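Filed under: Threads / Kit & Budgets
29 November 2020, posted by Birdie Doucet

Been asked to look over a quote for a two-arm packing cell for the grocery depot at Vikville. Putting my notes here so I stop repeating them in emails.

The quote is from Ginus. Nine pages, four of them about the future of work. The price is on page eight, and it covers the arms and the enclosure. Grippers are listed as "per application". I asked which application. They said ours.

Training is 16 hours, for how many people it doesn't say. Spares aren't mentioned at all. Ask what a replacement finger costs and how long it takes to arrive, and get it in writing before July, when their price list changes.

The headline figure is 356 picks an hour. I asked what was being picked. Boxes. Same size box, same place, every time. We sell very few boxes.

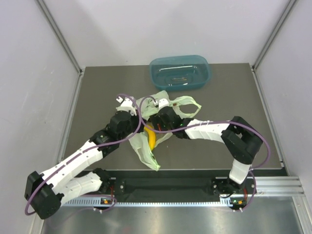 What I want quoted is bagging, start to finish, with our stock and our bags. Loose fruit, thin carriers, the tubs we already own. A crumpled green bag lying across the table with a banana against it is a fair trial, and I'd pay more attention to ten minutes of that than to any brochure. Two arms also means two of everything that wears. Look at how the cables run round the outside of the elbows and ask who replaces them, and at what hourly rate.

Tomoyo Aoki did the sums for the Hirose site and shared her sheet with me. Her line for "fixtures and sundries" ended up bigger than her line for software. I've copied her layout and doubled that row.

Gilalus came in cheaper but want a yearly licence per arm. Over five years they're dearer. Their rep called this "flexible".

My ask to both: 200 mixed orders, our staff watching, every dropped or bruised item written down. Ginus said they'd get back to me. Gilalus asked if the fruit could be plastic.

No, it can't. I've told the depot to keep the money where it is until one of them says yes.

Last updated: same day, typo in the licence post fixed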